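Zellmont Workshop Group
Minutes of the cell maintenance meeting, March

Meeting opened at 9:15 a.m. in the side room. Minutes of the February meeting were accepted with one correction: the spare gripper fingers are stored at Nivthorpe, not in the Zellmont parts room.

1. State of the two-arm cell (Miranda)

Miranda has run 728 hours since the last full service. The left arm is in good order. The right arm has shown play at the shoulder since the end of February. It is small, but the arm settles a little low when it reaches toward the front of the table, and operators have been correcting for it by hand.

The shoulder bolts were checked and two were found under torque. They were tightened and marked with paint pen. The play is less but has not gone away. The meeting agreed to open the shoulder housing at the next service and look at the bearing before ordering anything.

Action: maintenance to pull the right shoulder cover and report back in April.

2. Cables

A cable on the left arm had rubbed against a bracket and worn through its outer sleeve. The sleeve was replaced. It was pointed out that the same thing happened last fall and that the tie was put back in the same spot both times. The new tie point is one bracket farther up.

There was some discussion about whether the loops over the joints could be made shorter. The view of those who run the cell is that they cannot — the arm needs the slack at full reach. Left as is.

The floor cables between the desk and the table are still loose. A cover strip was approved in January and has not been bought.

Action: purchasing to order the cover strip this week. Carried over for the second time.

3. Wrist camera alignment

The wrist camera was taken off to get at a connector and went back on slightly turned. Calibration failed twice before this was noticed. From now on the bracket position is to be scribed before removal, and calibration is to be run after any work on the wrist, however minor. This will be added to the Flulura checklist, page 3.

4. Service interval

The interval now stands at 3,000 hours for both arms. One member proposed cutting it in half for the right arm only. Others felt this would make the log hard to follow. No decision until the bearing has been looked at. In the meantime the shoulder bolts are to be checked every Monday shift change.

5. Table setup and test items

The layout for pick tests was gone over. Baskets and the yellow bin stay on the table along with the desk lamp, and small items are set out in front of them. The lamp base has been moved more than once during cleaning, and it should go back beside the red basket.

Cell and test items, table view and wrist view: 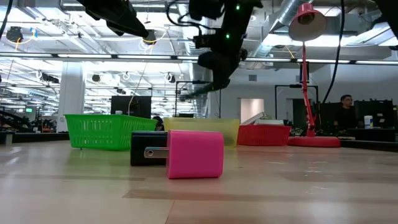
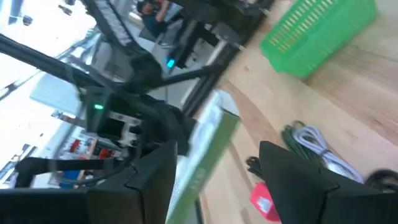
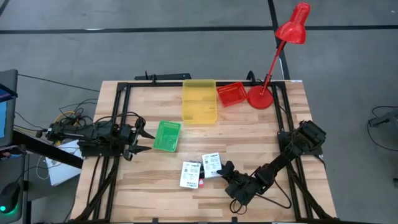
The gripper finger pads are to be wiped with alcohol at the start of each shift and swapped when the edges round off. There are 59 pads left in stock, enough for the year at the present rate.

6. Other business

The log sheet has no column for who reset a fault. One will be added. Nivthorpe has asked to borrow the torque wrench again; agreed, provided it comes back before the April service.

Next meeting in April, same room, 9:15 a.m.

Meeting closed at 10:05 a.m.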